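Vastley Working Sheepdog Club
Minutes of the June general meeting, held in the clubroom at 7 pm

Present: Chia-hao Lau (chair), Pui-shan Poon (secretary, taking these minutes), Nii Addo, Dariusz Tomaszewski, Po-yen Lam, and a very good turnout of members, including three new families who were made welcome and given the chairs nearest the heater.

Apologies: the Wostow members, who were shearing and sent their best wishes along with a fruit loaf. The loaf did not last until supper.

1. Minutes of the last meeting

Read and accepted, with one correction. The secretary had written that Dariusz's young dog Gekon "bit" the gate at the spring trial. Dariusz would like it recorded that Gekon mouthed the gate. Moved Dariusz, seconded Po-yen, carried with some laughter.

2. Money

Po-yen gave the report. The club has $1000 in the general account after paying the insurance, and a further $550 put aside for the new yard panels. Entry fees from the spring trial came to $400, a little better than last year in spite of the rain. Po-yen reminded everybody, very kindly, that a few subscriptions are still owing and that she would be at the tea table afterward with the receipt book - she also has change this time.

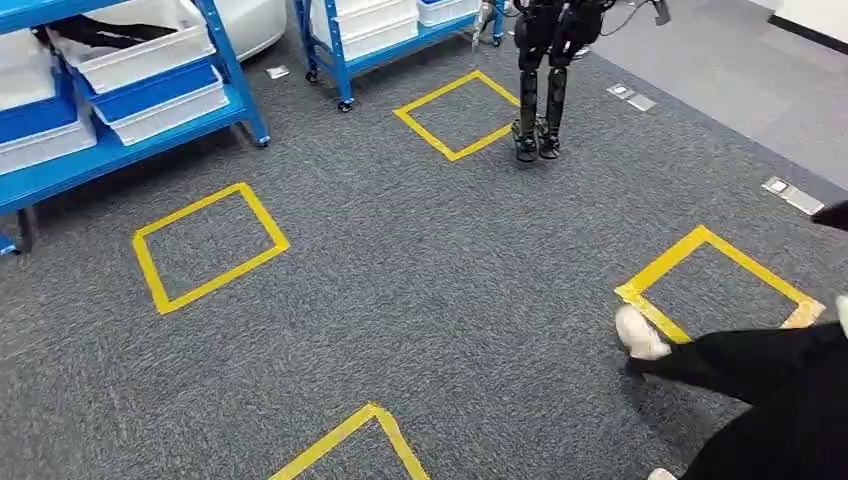
3. Fall trial

This took up most of the evening, as it generally does, and the secretary has done her best to get it all down.

Nii has walked the bottom paddock with the landowner and we are welcome to use it again. The creek end is boggy, so he suggested moving the handler's peg up the slope and setting the drive gates closer to the fence line. Chia-hao worried that this would make the cross drive awkward for left-handed dogs, as the sheep always want to pull back toward the trees. There was a long and good-natured discussion with a map drawn on the back of the agenda. In the end it was agreed that Nii and Chia-hao will go out together with a couple of dogs and try the course both ways, and that whatever they decide will be fine with the rest of us.

Sheep: we have been offered a mob of 214 crossbred ewes, which should let us run fresh sheep for every dog in the open class. They have been worked by dogs before but not recently. Nii will ask whether they can be moved through the yards once or twice in the week beforehand so they settle. Members with trailers and a free morning, please speak to Nii.

Classes: novice, improver and open, as before. Pui-shan asked whether we might bring back the junior class, now that we have several youngsters coming along to training. Everybody liked the idea. Juniors will work a short course of a lift, a fetch and a pen, and a parent or experienced handler may stand with them at the peg but may not whistle. Dariusz pointed out that some of the juniors whistle better than their parents.

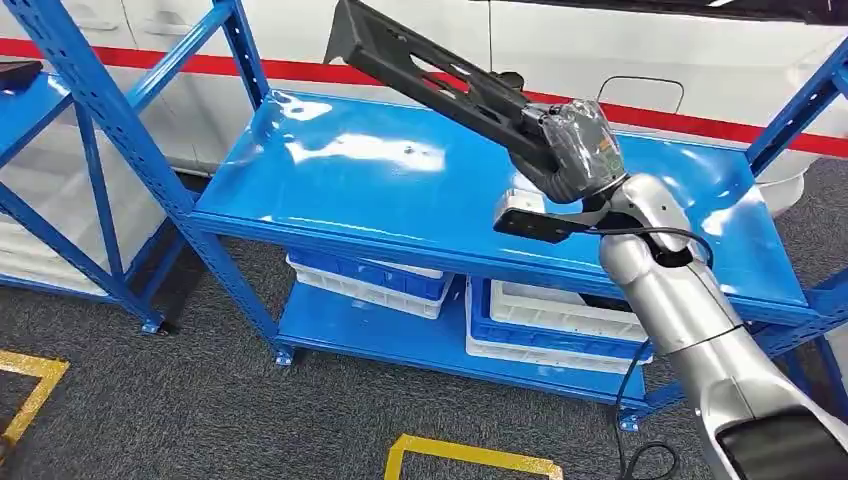

Judging came up next, and we have been lucky. The judge who came to us two years ago is willing to make the drive again and asks only for fuel and a bed for the night. Chia-hao has offered the spare room, with the warning that the old dog sleeps in there and will not be persuaded otherwise. Lunches as usual, with a sign-up sheet on the noticeboard. Last time we had eleven trays of egg sandwiches and no cake, so please look at what other people have written before adding your name.

4. Training mornings

Po-yen reported that the beginner group is going nicely. Most of the young dogs are holding their balance on quiet sheep, and Lie, the little black and tan bitch who would not leave her owner's boots in April, is now casting out wide on both sides. It was lovely to hear. She asked that handlers keep waiting dogs tied up along the fence and not in open vehicles, after an unplanned addition to the yard work last month.

5. Yard panels

Dariusz has two quotes and is waiting on a third. Left until the next meeting.

6. Other business

A green thermos and one leather lead were left behind after training. Pui-shan has both.

Nii thanked everyone who called in or sent soup while he was off his feet. He is walking well again, and his dogs are pleased to be back at work, though he says they have forgotten what "stand" means.

Meeting closed at 9:20 pm. Supper followed.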